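Dindar pauses grocery-picking trials after gripper fault

Thu 29 March

Dindar has stopped customer-facing trials of its grocery-picking robot after a gripper failed to release when its emergency stop was pressed. No one was hurt.

The fault came during a morning session at the company's test shop. The robot had hold of a shopping basket when operator Sajib Gamage pressed the stop button. Both arms froze, as they should, but the manual release on one hand did not open the fingers. It took staff 2 minutes to free the basket by cutting power at the wall.
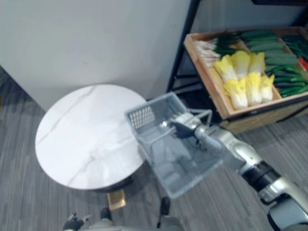 Dindar's safety lead, Menaka Ekanayake, said the delay was the part that worried her. "A basket can wait. If that had been a sleeve or a hand, it could not," she said.

The hands are supplied by Skimis. An early check of the logs points to a software update installed the week before, which changed the order in which the brake and the release are switched. The unit had run 1,207 picks on the older version with no stuck release on record.

Work on the robot has gone on since the pause, with staff kept behind a floor line and the hands set to a lower grip force.

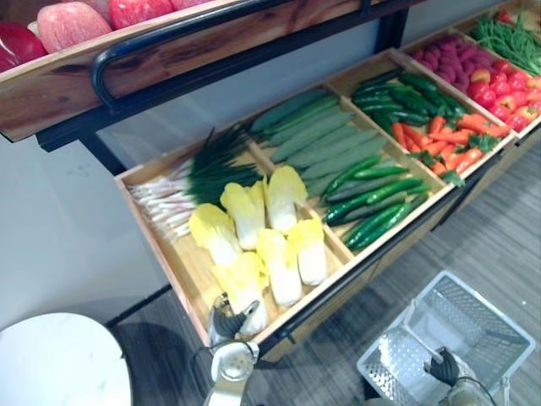 Two grippers at the produce stand, one of them over a white shopping basket.

Pranab Sikder, who runs the trials, said the team would go back to the older software and repeat the stop test 200 times on each hand. A second release — a mechanical one that needs no power — is being fitted as well.
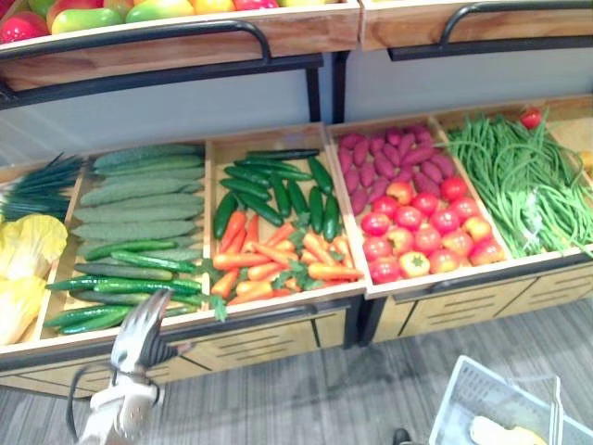 Skimis said it had told other buyers to hold off on the update. Prirard, a grocery chain that had planned to put the robot in one of its stores, has moved its start date to October.

Amber Catterall, a spokeswoman for Prirard, said the chain still expects to go ahead but wants to see the test results first. Dindar will send them to Prirard and to Skimis when the second release has been checked.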